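Murkberg Household Words
README and data card, version 2

Murkberg is a word list of the names people use at home for cleaning products and cleaning jobs. It holds 1,516 entries, gathered from shopping lists, chore charts, notes stuck to refrigerators and a great many patient relatives. I started it because my aunt and I could not agree on what "the blue stuff" meant, and I have been happily stuck on the question ever since!

The list is small, plain and free to use. If you study everyday language, write a dictionary, or just like knowing that one family calls a mop "the wet broom," I think you will enjoy poking around in it.

What is in the folder

entries.csv - the list itself, one row per word or phrase
sources.csv - where each entry came from, in general terms (a note, a spoken reply, a letter)
regions.txt - the region codes and what they cover
galtier.py - a short script that checks the files for doubled rows and bad codes
CHANGES - what moved between versions

Columns in entries.csv

id: a whole number, never reused, even when a row is dropped
word: the word or phrase as it was written or said, with the odd spellings kept
plain: the nearest common term in American English
kind: product, tool, job, place or mess
region: a code from regions.txt, or blank
source: the id of a row in sources.csv
note: anything the person wanted to add

The note column is my favorite by a mile. People were asked for a word and gave back a whole paragraph on why you never rinse the bucket in the kitchen sink. I left those notes as they came, apart from taking out names and street addresses.

How the words were gathered

Most entries came through a paper form with five open questions, mailed out or handed over in person. We got 545 forms back. The rest came from old household notes that people copied out for us, and from a long list that Modupe Ajayi had been keeping in a school notebook for years before she heard of this project. Her notebook gave us 200 entries in one go, many of them for kinds of dirt. (There are more words for the gray fluff under a bed than I ever dreamed of.)

Each entry was read by two people, who filled in "plain" and "kind" on their own and then compared. Where they could not settle, the row is marked "split" in the note column and both readings are given. There are 79 split rows. Please don't throw them out too fast - they are often the most fun, like "the strong one," which is bleach in some homes and vinegar in others.

Names by color, names by job

Floor products are where the list gets really lively. Some homes go by color: the purple, the dark one, the green pouch. Others go by the job, with words like "hall water" or "tile soap," and a few use an old brand name for whatever happens to be in the closet. We record the word and leave the brand alone unless the person wrote it down.
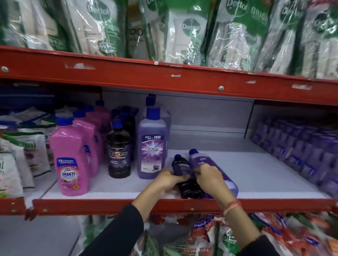 Floor cleaner in two sizes and colors; see kind = product.

Color words for floor products turn up in every region we cover, so please don't read a border into them. The job words do seem to bunch together, mostly in the two Kelemen valley codes (KV1 and KV2), but the forms from there came in through one school and that may be all it is.

Known gaps

Kids are hardly heard from. Laundry words are thin, as the first form left laundry out and only the April reprint put it in. Phrases that switch between two languages are stored whole in "word" with no language tag, and I would love help with that.

Working with the files

Everything is UTF-8 with commas between fields and double quotes around notes. Sort by id if you want the order of arrival. Run galtier.py before sending changes back, and add a line to CHANGES saying what you touched.

The list shares its region codes with Jokari, our older collection of kitchen words, so the two can be joined on "region" without any fuss. Ids are separate, so do not join on those.

Last checked 18th November. New words are always welcome, and mess words most of all!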